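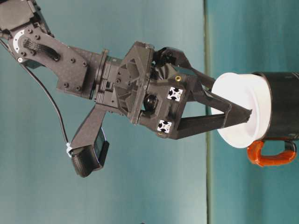 Re: [wivby-fans] spinoff news??

ok quick one, on my lunch and the break room wifi is bad

Yes it's real, sort of. Jafri picked up the Winditz spinoff, eight episodes, set in the same town but over by the ferry side. Casting is open, nothing signed. The post on the Wivby site went up at 7 this morning and then came down again before 9, so either somebody jumped the gun or they're fixing the title. It was listed as just "Ferry Side" which I hope is a placeholder.

> Has anyone heard if the old cast is coming back for this?
> My sister swears she read that the twins are in it as
> regulars, and I can't find that anywhere. Also is it going
> to be the same half hour length or are they stretching it
> to an hour like they did with Wamotis? I gave up on Wamotis
> after episode three, way too slow. If they do that to
> Winditz I'm out.

Twins: no. Not as regulars. The post said "familiar faces in guest roles" and that's all it said, your sister might be thinking of the fan wiki, which had them listed for a while and then somebody reverted it.

Length, half hour. It said that in teh first line. Wamotis was a different showrunner anyway, and I'll defend the back half of that season if you ever want to fight about it off list. Episode six is great. Give it til six.

Other stuff from the post before it vanished:

- new lead is 18 and works at the bait shop
- open call for extras, they want 500 for the harbor parade, locals first
- filming starts in March if the permits go thru
- same composer, thank god

No word on whether the diner set is still standing. I'd heard they tore it down after the finale, but that was from a comment thread so who knows.

I saved the text but not the page, dumb. If anybody grabbed a copy with the poster art please send it to the list, NOT just to me, I got 53 private replies last time and lost half of them.

Rewatch is still on for tonight at 8 eastern, we're starting from the season two opener. Bring your own snacks & don't spoil the boat thing for the new people

gotta run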